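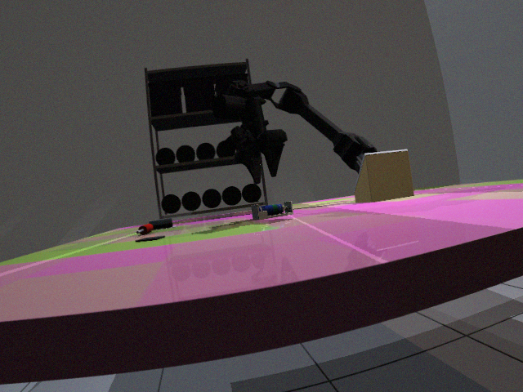

Render, round table and arm

From: Ailsa MacKinnon
To: Woronora continuity list
Subject: Re: Why does the Warden seal the lock in part 3?

Shabnam Farooqui wrote:
> The Warden has override codes for every door on Odton station. We see
> her use them twice in part 2. So why does she seal the lock by hand
> and stay on the wrong side of it? It looks like a plot hole to me. The
> crew had 804 seconds of air left, plenty of time to go back to the panel.

The codes are tied to the station's main computer. Late in part 2 the Ghumman relay goes down, and the engineer says that doors on the outer ring will fall back to local control. It is one line, spoken over an alarm, and the subtitles on the older release leave it out. After that point no code works on the outer ring. The lock in part 3 is on the outer ring – the sign behind her reads Vadthorpe Dock, the same dock the shuttle used in the opening.

The air figure doesn't help either. 804 seconds is what the suit readout shows for one person at rest. Three people were sharing that supply through the umbilical, and two of them had just climbed the shaft. Divide it up and they had less than five minutes. The panel was a full deck down.

I agree that the manual wheel should work from both sides, as it does in part 1. The best I can offer is that the inner wheel was sheared off in the collision. You can see a bare spindle when she turns around, but the script never mentions it, so treat that as a guess.

The novelization changes the scene completely. There the Warden has a working code and chooses not to use it, to keep the log from recording who left. I don't count it as evidence for the film, since it also gives the station a crew of 3,000 and moves the dock to the inner ring.

Does anyone have the December cut to hand? I would like to check whether the relay line is clearer there.

Ailsa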